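Wooden fronts and finger pulls: the Branitz kitchen
Pictures and text by Zihan Yu 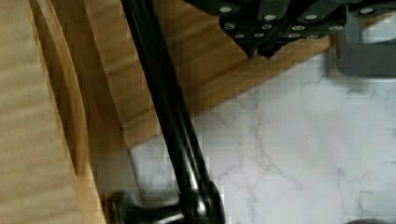
How do you open a door that has no handle?
You put your fingertips into a groove cut in the edge of the wood and pull toward you. After a few days the hand finds it alone.

The wood is light tan on the left and medium brown on the panel beside it. The groove is narrow, darker inside, and it becomes thinner until it ends in a point. I like very much the curved lip next to it.

I began this page in August, when we moved to Branitz and I had to learn how to care for a kitchen with so much wood. The former owner left me a folder with 39 pages about the house. Only one page was about the kitchen, and it said "oil, not often."

So I wrote my own notes. I clean the grooves with a dry toothbrush, because crumbs and flour like to stay there. For the flat parts I use a soft cloth, a little damp, and I go along the grain. Then I dry with a second cloth. For oil I use the Tian tin of 333 ml, which is enough for a long time.

My neighbor prefers the wax from Kustarora. I tried it inside one drawer and the smell was too strong for me, but her doors are very smooth.

More pages from the same house: Stairs, Window seat, The old pantry shelf.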